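How to Clean a Computer Keyboard Without Taking It Apart

Crumbs, hair and hand grease build up in every keyboard sooner or later. A basic cleaning needs no special tools.

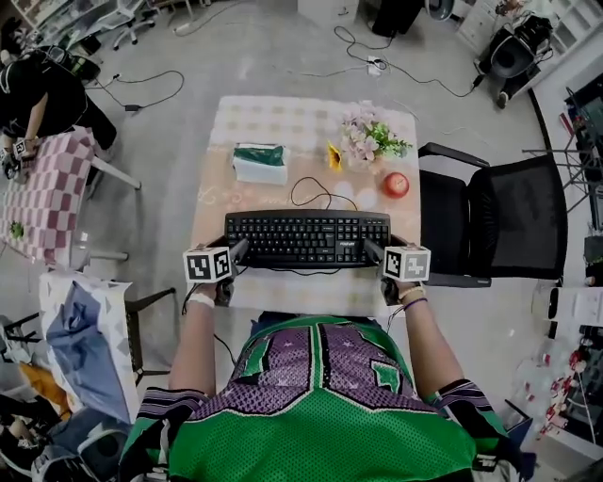 Shiela Dimaculangan wrote in to ask whether she could skip unplugging hers, as she only wanted to wipe the tops of the keys. Please don't skip it. A wiped key is a pressed key, and on a live machine those presses go somewhere. I once renamed a folder of tax papers to a long row of semicolons that way.

The steps below are for an ordinary full-size desktop keyboard. Laptops are covered in a short note further down.

What you need

A soft brush (a clean paintbrush or makeup brush works)
Two lint-free cloths
Cotton swabs
Isopropyl alcohol, 70 percent or higher
A can of compressed air, if you have one
An old towel to work on

Step 1. Disconnect it

Save your work and shut the computer down, then pull the cable. For a wireless keyboard, switch it off and take out the batteries. Look at the battery contacts while the cover is open. A white or greenish crust means a battery has leaked. Put on gloves and dab the crust with a swab dampened with white vinegar, then let the contacts dry fully before new batteries go in.

Step 2. Shake out the loose dirt

Spread the towel on a table. Hold the keyboard upside down over it and tap the back with your palm, moving from one end to the other. Tilt it to one side and tap again. A surprising amount falls out of a keyboard that looked fine from above.

Step 3. Brush and blow

Run the brush between the rows, always in the same direction, so the dust ends up at one edge. Next, use the compressed air in short bursts with the can held upright. A tilted can may spray cold liquid onto the keys. A vacuum cleaner with a brush head is all right on low power if none of the keycaps are loose.

Step 4. Wipe the keys

Dampen a cloth with alcohol. It should feel damp and never drip. Wipe along each row with light pressure. The space bar, Enter and the letters you use most will need a second pass. Printed legends can fade if you scrub them, so try one of the function keys first and check the cloth for color.

For the sides of the keys, dip a swab, squeeze it against the neck of the bottle, and run it down the gaps. Change swabs as soon as they turn gray.

Step 5. Wipe the case and cable

Use the second cloth, lightly damp with water and a drop of dish soap, on the frame, the underside and the feet. Go over it again with plain water. The cable is easy to forget – it usually lies on the desk collecting dust. Keep the plug dry.

Step 6. Let it dry

Leave it for 2 hours at room temperature. Don't use a hair dryer or put it on a radiator, as heat can warp the plastic. Reconnect it and open a blank document, then press every key once to see that it responds.

If a key still sticks

Sugar from a spilled drink is the usual cause. Put a little alcohol on a swab, work it around the edge of the key, and press the key up and down until it moves freely. Repeat after it dries. Pull a keycap only if the manual says they come off, and take a photo of the layout before you start. Wide keys often have a wire bar underneath that is fiddly to put back.

Laptops

Shut down, unplug the charger, and skip the upside-down tapping if the machine is heavy or the hinge is weak. Keep liquid to the bare minimum. The keys sit right above the electronics.

How often

Once a month is enough for brushing and wiping at a desk where no food is eaten. A shared keyboard should be wiped down between users.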